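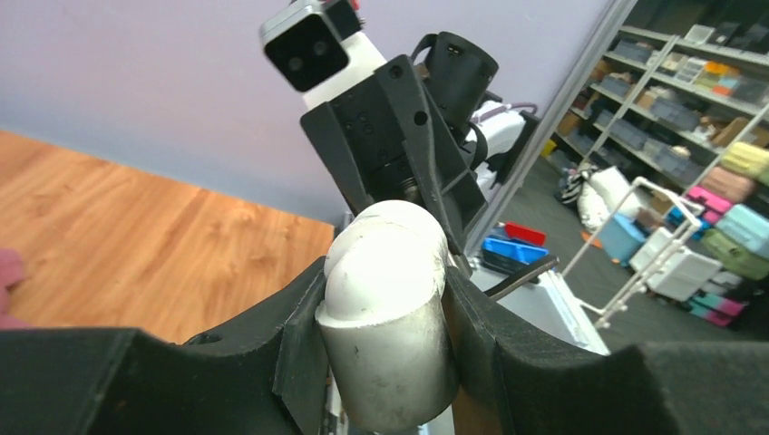 *A white PVC elbow, held from both sides.*

## Greywater is back on the menu at Keskinen Street

If you walked past the shared garden on Thursday and wondered why half of us were on our knees beside the lemon trees, it's because the laundry-to-garden line is finally going in! I've been banging on about this since last summer and I'm so pleased to be able to write about real trenches for a change.

For anyone who missed the meeting, the idea is simple. Rinse water from the block's washing machines leaves through a diverter valve. Turn it one way and the water goes to the sewer, as it always has. Turn it the other way and it runs downhill through a pipe to mulch basins under the fruit trees. There's no pump and no tank, just a bit of slope and a lot of wood chips. Greywater shouldn't be stored for longer than a day in any case (it goes whiffy very quickly), so sending it straight to the soil suits us well.

We've got 19 trees down there, mostly citrus, with a couple of figs and the old plum by the gate that never seems to mind what we do to it. The first stage covers 6 of them, all on the top terrace, and we'll see how they go before digging up the rest.

Kerttu Partanen from number 4 drew the layout and then redrew it when we hit the tree root (you'll know the one if you've ever tried to get a wheelbarrow past the shed). Her new route has one more bend in it than the old one, but the fall is better and the pipe comes out right beside the big Meyer lemon, so I reckon the root did us a favour.

### What to put in the wash

This is the part I most want everyone to read, including those of you who don't garden. Whatever goes into the machine ends up around the roots, so please have a look at your detergent. You want something low in salt and low in phosphorus, with no bleach and no boron. Liquids are usually kinder than powders, as many powders are bulked out with sodium salts. I switched to a plain liquid in September and my whites are the same colour they've always been. 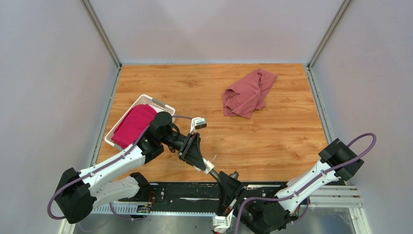
A few loads should always go to the sewer: nappies, anything with paint or grease on it, and anything washed with dye or a strong stain remover. Same goes if somebody at home is crook with a tummy bug. The valve handle has a green tag for garden and a red tag for sewer, and if you're not sure, pick red. Please turn it to red when we've had a good soaking of rain too. The trees don't like wet feet.

Oh, and spread your washing out over the week if you can. Five loads on a Sunday morning is a flood, and the same five loads from Monday to Friday is a lovely steady drink.

We won't be putting any of this on the lettuces, herbs or anything else you'd eat raw. The veggie beds stay on tap water and the rain barrels, so your salad is safe. Pick up fallen fruit if you see it, but give it to the compost and take yours from the branch.

### Still to do

- Fill the last two basins with coarse chips (the fine stuff clogs)
- Sand and repaint the valve box lid
- Find out who has the good mattock

We'll be digging again next Thursday from 4, and you're welcome for ten minutes or the whole afternoon. Bring gloves and a hat. I'll do a pot of tea and there'll be plum cake, made with last year's plums out of my freezer. Kids can help tip the wood chips, they were brilliant at it last time.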